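Keeping a Matte Table Looking Nice
Posted by Rocío Inga, 11 February 2018

When we moved into the apartment on Villca Street I got rid of the old glossy dining table, the one that showed every fingerprint my boys ever made, and bought one with a flat, matte top. I was so pleased with myself! Then I polished it. If you have one of these tables you can probably guess what happened – I got a big shiny streak down the middle that took me most of a week to get rid of.

So please put away the spray polish. Furniture polish, oil soap and anything that says "shine" on the label will leave a film, and the film collects in patches. For everyday cleaning I use a soft cloth, warm water and one small drop of dish soap in the bowl. Wring the cloth out well, wipe in long strokes from one end to the other, then go over it again with a clean damp cloth and dry it right away. My mother always washed tables in circles and I did too for years, but circles show up on a matte finish when the evening light comes in low.

Crumbs should come off before any of this. I keep an old pastry brush in the drawer for it, and it gets into the seam where the extra leaf goes, too. Pushing grit around under a wet cloth will give you fine scratches, and there isn't much to be done about those afterward.
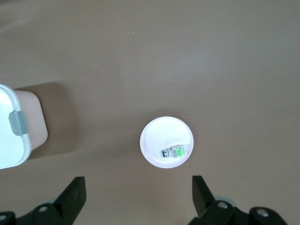

Greasy spots are a little more trouble. Lay a paper towel over the spot and press, don't rub, then use the soapy cloth again with slightly warmer water. If it's still there, make a thin paste of baking soda and water, and try it first on the underside or somewhere hidden. Leave it 10 minutes and lift it off with a damp cloth. I would not use the rough side of a sponge, ever, and those white eraser pads will rub a shiny patch into the finish before you know it.

If you've already polished yours (welcome to the club), mix one part white vinegar with four parts water, dampen a cloth and work on a small area at a time, rinsing as you go. This is for sealed tops only. On bare or oiled wood or on stone I'd leave the vinegar in the cupboard and ask whoever sold you the table.

Felt pads under vases and lamps are worth the trouble, and so are placemats, though mine never seem to be on the table when the soup is. Wash the cloth ones without fabric softener. It can leave a waxy feel that ends up on the table, and then you're back to the vinegar.

Next time I'll get to the chairs, and what I've been using on the wobbly one.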